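Ticket 2312: Block-push demos – instruction labels don't match what the arm is doing
Queue: Dirdale cell, data collection. Opened by: Visitación Cantero. Assigned to: Benito Pacheco. Status: open

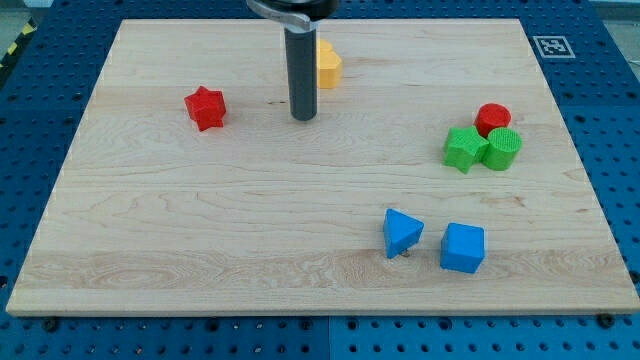

Reported problem

Training on the Dirdale set stalls on anything that names two blocks. "Push the red star to the blue cube" goes to the wrong red piece often enough that I don't trust the checkpoint. Single-block commands are fine. Wynne, the loader we use, reports no errors, which I don't find reassuring. It also reported no errors the week it was dropping every second episode.

Set in question: 3549 episodes, pushing only, one finger, mixed colours and shapes.

Log

2026-04-05, Benito
Looks like too little data to me. Flurdale got a decent policy out of a bigger set on the same board. Suggest we collect another 2000 and retrain before digging further.

Visitación
I've heard "collect more" on the last three tickets. If the labels are wrong we'll have 2000 more wrong ones. Can we read some first?

Benito
Fair. Pulled 50 episodes and read the text against the video. Most are fine. The bad ones nearly all have two pieces of the same colour in play, or two of the same shape. With a red star and a red cylinder on the board, the label just says "red block". Same with "the star" when there's a green one over by the cylinders.

Visitación
So the annotators are guessing, or the template is. Which?

Benito
Template. The hindsight tool shortens names when it thinks the colour is enough. It checks against the piece list at the start of the session and doesn't look at what is on the board for that episode. Someone at Zellard set it up in May and it was never changed.

Visitación
That explains the short names. It doesn't explain the arm going to the wrong side of the board when the label is complete. I have at least two of those with "green cylinder" spelled out in full.

Benito
Could be occlusion. When the finger is parked in front of the yellow piece you lose half of it, and the same would happen to anything else back there. Could also be pieces touching. Push a star that's up against a cylinder and both move, and the tool writes down whichever moved further.

Visitación
"Could be" twice. I'd like one of them tested before it goes in the notes as a cause.

Steps agreed

1. Turn off name shortening. Colour and shape in every label, no exceptions.
2. Regenerate labels for the existing episodes from the stored video. Keep the old ones in a separate folder.
3. Re-read the same 50 by hand. Visitación to do it without seeing the old labels.
4. Tag any episode that starts with pieces in contact and train once with them, once without.
5. No new collection until step 4 is back.

Benito
Steps 1 and 2 done. Regenerated labels load cleanly in Wynne, for what that's worth. Can I close this and open a fresh one for the contact question?

Visitación
No. Same symptom, same ticket. Leave it open until I've read the 50.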